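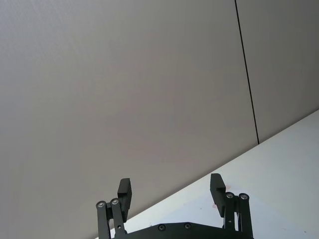
4. Free-space rejection in the wrist view

4.1 What goes wrong

The grasp planner in Ploltex takes whatever the wrist view hands it and looks for a patch between the two finger pads. If there is a patch, it scores it. It never had a way to say "nothing there". With an open gripper and a plain wall behind, the old scorer still gave back a best patch, usually on some weak edge. Figure 3a shows the kind of input that hurts: pads wide apart, nothing held, grey wall panels with a dark seam between them, and the back edge of the tabletop running at a slant behind the gripper. A person sees no object. The scorer sees two long straight edges and gets confident.

Small marks on the table make it worse. The reddish ones near the right finger in Figure 3a are flat, but color contrast alone put them over the old threshold in testing. We didn't clean them off for the runs reported here. A rule that only works on a spotless table is no use to us.

4.2 The empty-gap test

We added one step before scoring. Three checks, run in order, stop at the first one that fails:

(a) Mask the fingers. The mask comes from the commanded opening, not from the pixels. Black pads on a light wall segment fine, black pads on a dark part do not, so we stopped trying.

(b) Drop any edge that carries on past both sides of the gap or runs out of the view at the top. Seams and table edges go here. Real parts mostly don't.

(c) Ask for depth. Move the wrist a short way sideways, and compare. Marks that shift together with the table plane are treated as paint and thrown out.

Step (c) costs time. It is skipped when (b) leaves nothing, and on an empty table that should be the usual case. The first version ran (c) every time and the operators hated it.

4.3 Side view as a cross check 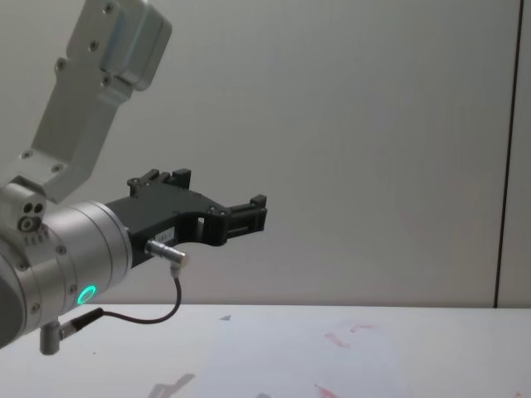

Figure 3. Wrist view (a, start of section) and side view (b) of the arm over the bare part of the table. Photos: S. Stüber, Drendstead.

The side view is used only for logging and for labels. It does not feed the planner. What it gives is height: in Figure 3b the fingers are clear of the table, and the arm throws a soft shadow on the surface, which the wrist view might not show at all. Shadows like that were a second source of false patches, blurry outline and all, and for a while we blamed the marks for them. Svenja Stüber went back through the side views and split the two cases by hand. Slow work but it changed the order of the checks above.

The cable loop under the wrist is also easiest to follow from the side. It limits how far we can roll for step (c), so the sideways move is planned with roll locked. Grilero lets you set this per joint; in Ağca we had to patch the limit file.

4.4 Runs

We logged 700 wrist views with nothing between the fingers. The old scorer gave a patch above threshold on 586 of them. Using the empty-gap test the count fell to 27, same threshold, same lighting. Most of what is left comes from the seam when the pad hides its lower end, so that (b) reads it as a short edge and lets it thru. A longer memory for edges would likely fix that. Not done yet.

We have no good number for the other kind of error, a real part thrown out as empty. Thin parts laid along the table edge are the obvious risk, since they look just like the edges (b) is ment to drop. Until that is measured the test should stay off for thin stock. The flag is in the planner config, default off.

Threshold was set once in March and left alone. No tuning between the two sets of runs.

Related items
Planner config notes for Ploltex
Finger masks from commanded opening
Joint limits in Grilero and Ağca
Drendstead workshop notes, 9/14/19
Labeling shadows in side views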